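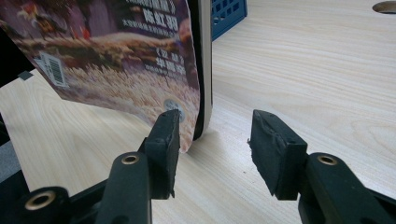 打印本页 | 用电子邮件发送

2020年6月25日
记录：Anikó Bíró

Urquhart 藏品光盘转存，接着三月那本记录往下写。

上午先把清单和实物对了一遍。清单是 Gergely Bakos 在三月整理的，总数169张，今天对下来一致。顺序有几处不对，主要是民歌那一组，清单按采录地点排，盒子里按采录时间排。我没有动盒子里的次序，只在清单后面加了一列“盒内位置”。以后谁要调盘，看这一列，不要看原来的编号。原编号是采录者自己写的，中间有跳号，也有同一个号用了两回的，Gergely 当时在后面加了甲、乙区分，盘面上并没有这两个字。

读盘还用 Sulley 那台机器。开机后先拿校验盘跑了一遍，结果和上次相同，可以用。上次 Bence Bognár 说托盘弹出时有异响，今天没有听到，但弹出比以前慢，先记在这里。

做法没有变，给后来的人再写一遍，因为上一本里写得太散：

从盒里取盘，只拿边缘和中孔。先看背面，对着灯转一圈，有手印或灰就用气吹，气吹不掉再用无尘布，从中心往外直着擦，不要绕圈。盘面上的字一律不碰。有些是用油性笔写的，年头久了会掉色，去年有一张就是擦的时候把日期擦淡了，好在事先拍过照。

放进机器以后先读目录，把轨数和总时长抄到登记表上，再开始抓取。每张抓两遍，两遍的校验值一致才算通过。不一致的不要马上重抓，先放到一边，等这一盒其余的都做完再回来处理。原因是 Mariann Kun 之前发现，驱动器连续工作久了，边缘区域的读取会变差，停一停再读，有时就过了。她的这个结论样本不多，我照做，但不敢写成规定。

文件名用“藏品代号—盒号—盒内位置—轨号”，不要写曲名。曲名放在元数据里。上一批有人把曲名写进了文件名，带重音符号的字母传到 Samis 库房那边的服务器之后全变成了问号，改了一下午。

今天没有通过的有九张。登记表上都标了黄色。按情况分一下：

多数是外圈读不出来，内圈正常，丢的是最后一轨或最后一轨的后半段。背面看不到明显划痕，对着灯看，靠外缘的地方颜色略微发暗，和内圈有一条不太清楚的分界。这种情况在同一品牌的空白盘上比较集中，品牌名我写在登记表备注里，不写在这里，免得别人看到就下结论。这些盘同时也是放在箱子最外侧的，究竟是盘的问题还是存放的问题，目前分不开。

有两张是目录读不出来，机器认成空白盘。换 Bence 桌上那台旧驱动器试，其中一张认出来了，读得很慢，抓了两遍，校验值一致，算通过，登记表上改成绿色，备注写了“旧驱动器”。另一张仍然不认。Vilmos Mészáros 说可以等他回来，用他那套软件跳过目录直接按扇区读，读出来的东西要人工切轨。先留着。

还有一张比较特别，抓取过程没有报错，两遍校验值也一致，但是听的时候中间有一段无声。开始以为是读取的问题，后来翻采录者的笔记本，那一天写着“换电池，漏录”。所以是原始录音就没有。这一张从没通过的里面划掉，元数据里加一句说明。以后遇到无声段，先查采录笔记，再去怀疑驱动器。

关于试听。原来定的是每张听开头、中间和结尾各一小段，今天做下来觉得不够。采录者习惯在一首歌唱完以后继续录，歌手和他聊这首歌是跟谁学的，什么场合唱，有时候还会把记错的词再唱一遍。这些谈话夹在轨的后半段，只听三小段很容易漏掉。而这部分恰恰是来查资料的人最常问的。所以我改成凡是轨长明显超过一首歌的，都从头拉一遍波形，看到音量形状变了的地方就停下来听。花的时间多一些，今天下午因此只做完了一盒半。

听的时候顺手记了一些，供编目参考，不算正式著录：

割草歌那一组，歌手是位年纪较大的女性，嗓子很稳，每一段的末句都拖长，然后突然收住。采录者问她为什么这样收，她说她母亲就这样唱。后面同村另一位歌手唱同一首，末句并不收，直接接下一段。两个版本在旧目录里合并成了一条，应当拆开。

摇篮曲那一轨背景里有持续的敲打声，前一次试听的人标成了“噪声”。我反复听，节奏和歌对得上，更像是有人在用脚或者摇篮打拍子。我拿不准，标签改成“背景敲击，来源不明”，请 Mariann 再听一次。

婚礼歌有一首歌词和印出来的集子差得很远。集子里那几句比较文雅，录音里的比较粗。估计是出版时改过。著录按录音写，集子的文字另放附件。

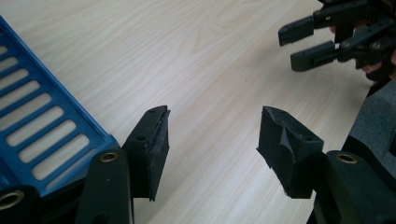 木桌面，左侧为蓝色塑料架

降噪的问题又讨论了一次。Bence 的意见是存档文件和使用文件应该同时做，反正已经打开了，顺手处理掉底噪，读者拿到手就能听。我不同意放在这一步做。存档文件一定是原样，任何处理都不加，这一点没有争议；有争议的是使用文件要不要现在就出。我的看法是降噪的参数和每一组录音的环境有关，在厨房录的和在院子里录的完全不同，现在一盒一盒地做，参数会越调越乱。等全部转存完，按录音环境分组，再统一做。Vilmos 在电话里说他两种都能接受，只要登记表上写清楚哪个文件动过。最后定的是先不做，急用的单独申请。

顺便把 Bence 上周试做的那几个处理过的文件移出了存档目录，放到“试验”下面。里面有一个高频切得太多，歌手的齿音都没了，听起来像隔着门。不要外发。

元数据表的问题：

“语言”一栏目前只能选一项，可是有几轨是歌用一种语言唱，说话用另一种。暂时按唱的填，说话的语言写在备注。表格要改成可多选，已经给管 Rakell 目录系统的同事写了信，还没有回音。

“演唱者”一栏，采录者有时只写了称呼，如“铁匠的妻子”。不要自作主张去查户籍补名字，照抄，加引号。以前有人补过一个，后来家属来听，说补错了，是妯娌。

“地点”一栏，按采录当时的地名写，现用地名放后面括号里。有几处村子后来并掉了，地图上找不到，Gergely 那里有一本旧地图册，可以向他借，看完放回原处，不要夹纸条，书脊已经松了。

存放条件。箱子里那条湿度指示纸看着颜色偏了，拿新的对比，确实应该换。库房的除湿机昨天停过，什么时候停的没人记下来，这一点要改进，已经在门后挂了一张表，进出的人顺手写一下读数。盘做完以后不回原来的纸套，换成新盒，立着放，不要平摞。原来的纸套不扔，上面常有采录者用铅笔写的字，扫描以后单独装袋，袋上写盒内位置。

今天在一个纸套的内侧发现一段铅笔字，外面看不到，是翻开准备压平时才看见的。写的是歌手当天唱歌的先后，和盘上的轨序不一样，说明刻盘的时候调过顺序。这样看，之前扫描过的纸套也许都该翻开再看一遍内侧。工作量不小，先问 Mariann 的意见，她如果认为有必要，从第一盒开始补。

备份情况。昨天的文件已经传到 Samis，校验通过。今天的正在传，网络比平时慢，传到大约一半时断过一次，重新连接后是接着传的，没有从头来。传完以后要再核一遍校验值，不能因为程序显示“完成”就当完成。本地的那份在收到对方确认之前不删，磁盘剩余空间还够用，但是再做几盒就紧了，需要申请新的硬盘。申请单在 Vilmos 桌上的文件夹里，等他签字。

需要补充的耗材：无尘布，油墨不腐蚀盘面的标记笔，装纸套的无酸纸袋。标记笔请买和上回一样的，换过一次别的牌子，干得太慢，叠放时印到了旁边的盒子上。

留给下一位的事：

民歌组剩下的半盒接着做，从清单上画了铅笔线的地方开始。
标黄的不要动，等驱动器歇过再读，读之前先把登记表上的备注看完。
摇篮曲那一轨请 Mariann 复听。
不认目录的那一张单独放在抽屉里，贴了条，等 Vilmos。
割草歌的条目拆分我来做，做好之前请不要改那一条的编号。

下班前又把校验盘跑了一遍，和早上结果一样。托盘弹出仍然慢，关机时托盘是收进去的。

打印本页 | 用电子邮件发送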